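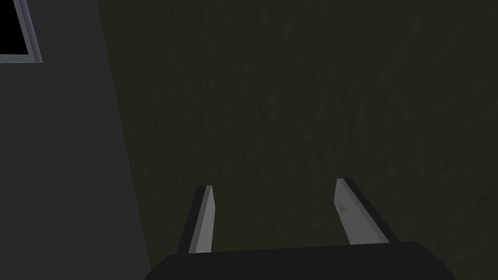 Slate gray next to olive brown.

Do you ship Kustura yarn on Saturday?
I don't, sorry! I pack orders Monday to Friday, before lunch.

How much do I need for a blanket?
My lap size took 29 balls – buy them all at once so the dye lots match.

Can I wash it?
Cold water, by hand, and dry it flat. 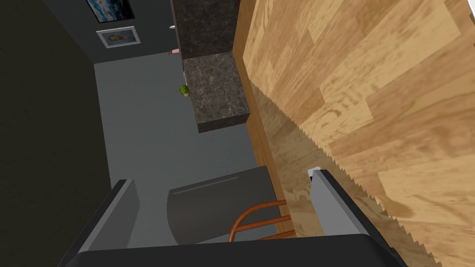

Refugio Carrillo: Does that go for the Nomia sock yarn too?
Nope, that one can go in the machine on gentle.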